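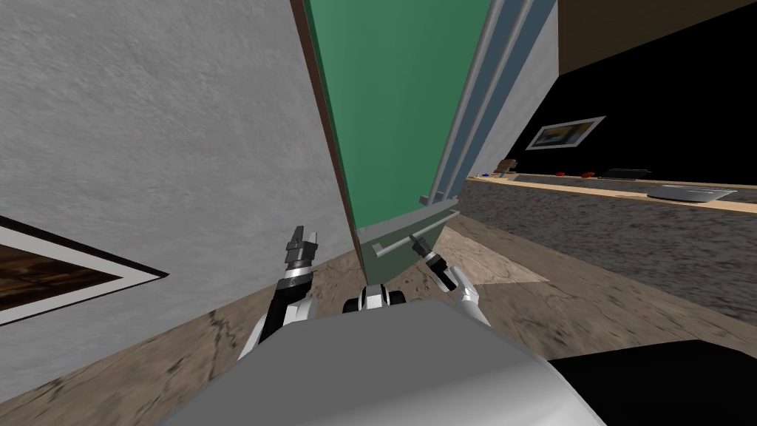
Stop tuning the policy. Fix the kitchen.

Last updated: October

I keep having the same argument, on calls, in review threads, once at 4 in the morning over a failed batch, and I'd like to write it down once so I can paste a link instead. The argument is about simulators. More exactly about what we let them get away with, and who ends up paying.

My position. Most teams doing household manipulation spend their time on the wrong layer. They swap the policy network, they swap the action head, they argue about chunk lengths. Meanwhile the fridge door in their sim has a hinge that behaves like no hinge ever sold. And then a policy learns that hinge. Of course it does. It's very good at learning things, that's what we built it for.

Fridges are my favourite case because everyone thinks they're easy. Big flat panel, a handle, one rotating joint. How hard can it be. Well. A real fridge door has a seal that holds on and then lets go all at once. You pull, nothing, you pull a bit more, nothing, then suddenly the thing is free and you're carrying the momentum. People handle this without thinking. A two-fingered gripper on the end of a long arm doesn't, unless it's been made to.

In the sim we were using last year (I was on the Lusside stack then, control side) the door was a hinge with a bit of damping. No sticking, no release. Rim and gasket strips drawn very nicely on the mesh, doing nothing whatever in the physics. Success rate on door opening was lovely. We moved to Skandham's test rig and it fell over, and the first response, from clever people, was to ask for a bigger model.

It took 4 lines in the asset file to put a breakaway torque on that joint. Four! I'm not saying it solved everything. It didn't. But the sim number dropped straight away and the gap to the rig shrank, and for the first time the two were failing in the same sort of way. I would take a bad number I can believe over a good one I can't, any day, and I've lost that vote more often than I've won it.

Second thing: handles. Planners love a handle. It's a labelled grasp target, somebody tagged it when they made the asset, so the planner goes to the tag. On a door with two bars near the bottom, which one does the tag sit on? In half the kitchens I've opened up the answer is "whichever one the artist named first". The other one is scenery as far as the planner's concerned. The robot can be right next to a perfectly good bar and be reaching for a different one, and the log says grasp_target OK. It's not OK, it's just consistent.

I think the planner should never see those tags at all. Keep them for scoring. Let perception propose the grasps, badly at first, and plan on that. Covadonga Peñalver has been saying this longer than me and said it better, in a talk I can't find a recording of, her line was something like: if your planner reads the asset file you haven't tested a planner, you've tested a file reader. She's right. It stung a bit, I'd written the file reader.

Third, the body. We render it and then we forget it. Onboard views from low down and tilted get filled with the robot's own casing, arms, grippers, and in every codebase I've worked in there's a mask that blanks those pixels out because somebody early on found training went faster. Fine. But where your own hand is relative to the bar you're about to close on is the single most useful thing in the picture! You're throwing it away and then buying it back with joint encoders and a calibration you don't trust. Keep the body in. Train is slower. So be it.

And tilt. Please stop levelling the camera. I've seen pull requests that "fix" the view so the walls are upright, because it looks wrong in the viewer. It looks wrong to you. The robot lives there. Leaning the world thirty ways in training is cheap and I've not yet seen it hurt.

The reply I always get is that fidelity is a bottomless pit. You do the seal, then it's the sag in the hinge, then the weight of the milk in the door shelf, then you've spent a year and shipped nothing. I do take this one seriously. Saavedra went down that hole, by their own account, and what came out was a gorgeous kitchen running at a fraction of real time, no good for training anything. So no, I don't want everything. I couldn't care less about the granite on the worktop. Nor the pictures on the walls. Render those however you like, randomise them, make them purple.

What I want is contact. The places where metal touches handle and handle moves door. That list is short in any given task. Door: seal, hinge friction, handle geometry, mass. Write it down before you train, go and pull on an actual door with a spring scale from the hardware shop, put the numbers in. An afternoon. Most teams I've talked to have never done the afternoon, and I include my own for far too long.

Then tooling, which is where I'd put money if I had any. We have dashboards for loss. We have dashboards for GPU use, reward, episode length. Where's the one that shows, for every articulated joint in the asset library, who measured it and when? At Plistumport we've got a library of 40 kitchens and I went through the lot with a script. Same friction value on nearly every door. It was the exporter's default. Nobody picked it. We'd run 500 episodes a night on top of that, for months, and had long meetings about the results.

So the script now runs in CI. Joint has default friction, build goes red. People hated it for a fortnight, and there's still a grumpy allow-list for cupboards we never touch. The allow-list is too long. I know.

Where I might be wrong: it's possible that enough data from real robots makes all of this moot, and the sim becomes a place for smoke tests only. Some people I respect think that's close. If they're right I'll have wasted some afternoons with a spring scale. But they've mostly got access to rooms full of hardware and the rest of us have a queue for one arm, and while that's the case the sim is where the habits get formed, good and bad.

Go and check your exporter defaults. Drawers too, drawers are worse, I'll do drawers seperately when I've calmed down.

40 shares
4 comments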